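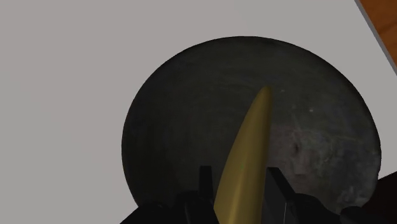
Visit to the Skavska arbitration centre, open day

2020-06-28

I am a legal translator and I do not work in courts very often, so when our association got 8 places for the open day at Skavska I wrote my name down on the same evening. This report is for the members who could not come.

The centre is in the old customs office behind the goods station. From the tram stop Brekine you walk for five minutes, but the sign at the corner shows the wrong street and two of us went first to a dentist. At the reception we received a badge, a small programme and a cotton bag with the rules of procedure in three languages. The English version is from February and it is much better than the one before. They have finally decided between "claimant" and "plaintiff".

Our guide was Gertraud Brunner, head of the case office. She started in the hearing rooms. There are 5 of them and the largest is on the ground floor, with the parties on the long sides and the three arbitrators at the end. The interpreters' booth is at the back. I asked if I could sit in it and I was allowed. The chair is good, the air is not so good, and from the left seat you cannot see the face of the witness. I mentioned this and Mrs Brunner wrote it down.

After this we went upstairs to the case office. Last year they registered 134 new cases, most of them between small companies: late deliveries, unpaid invoices, a building that was handed over with the wrong windows. The average case is closed in eleven months. She told us that the longest delay comes very often from the parties, who need many weeks to agree on an arbitrator. When they do not agree, the centre appoints one from its list.

All documents are now filed through a system with the name Binarard. We saw it on a large screen with a training case. A party uploads the statement, the other side gets a message, and the deadline is calculated automatically, also with public holidays. For translators it is important that the original and the translation are stored side by side with the same number. Until now I always had to write in the e-mail which annex belongs to which. I would have liked to see how it handles a corrected translation, but the time was short.

In the afternoon there was a mock hearing, Wasilewska against a transport firm, played by young lawyers from the city. The question was who pays when goods are damaged during a stop which was not in the contract. The lawyer for the transport firm spoke very fast and the chairwoman stopped her twice. The decision was that both sides carry a half. Some visitors behind me did not like this and discussed it until the coffee.

Practical notes for those who want to go next time: registration is free, but you must bring an identity document. Photographs are not permitted on the upper floor. There is a lift. Lunch is not included, and the bakery across the road closes at one o'clock on Sundays, so we ate biscuits.

I have two spare copies of the rules in English. Please write to me if you would like one.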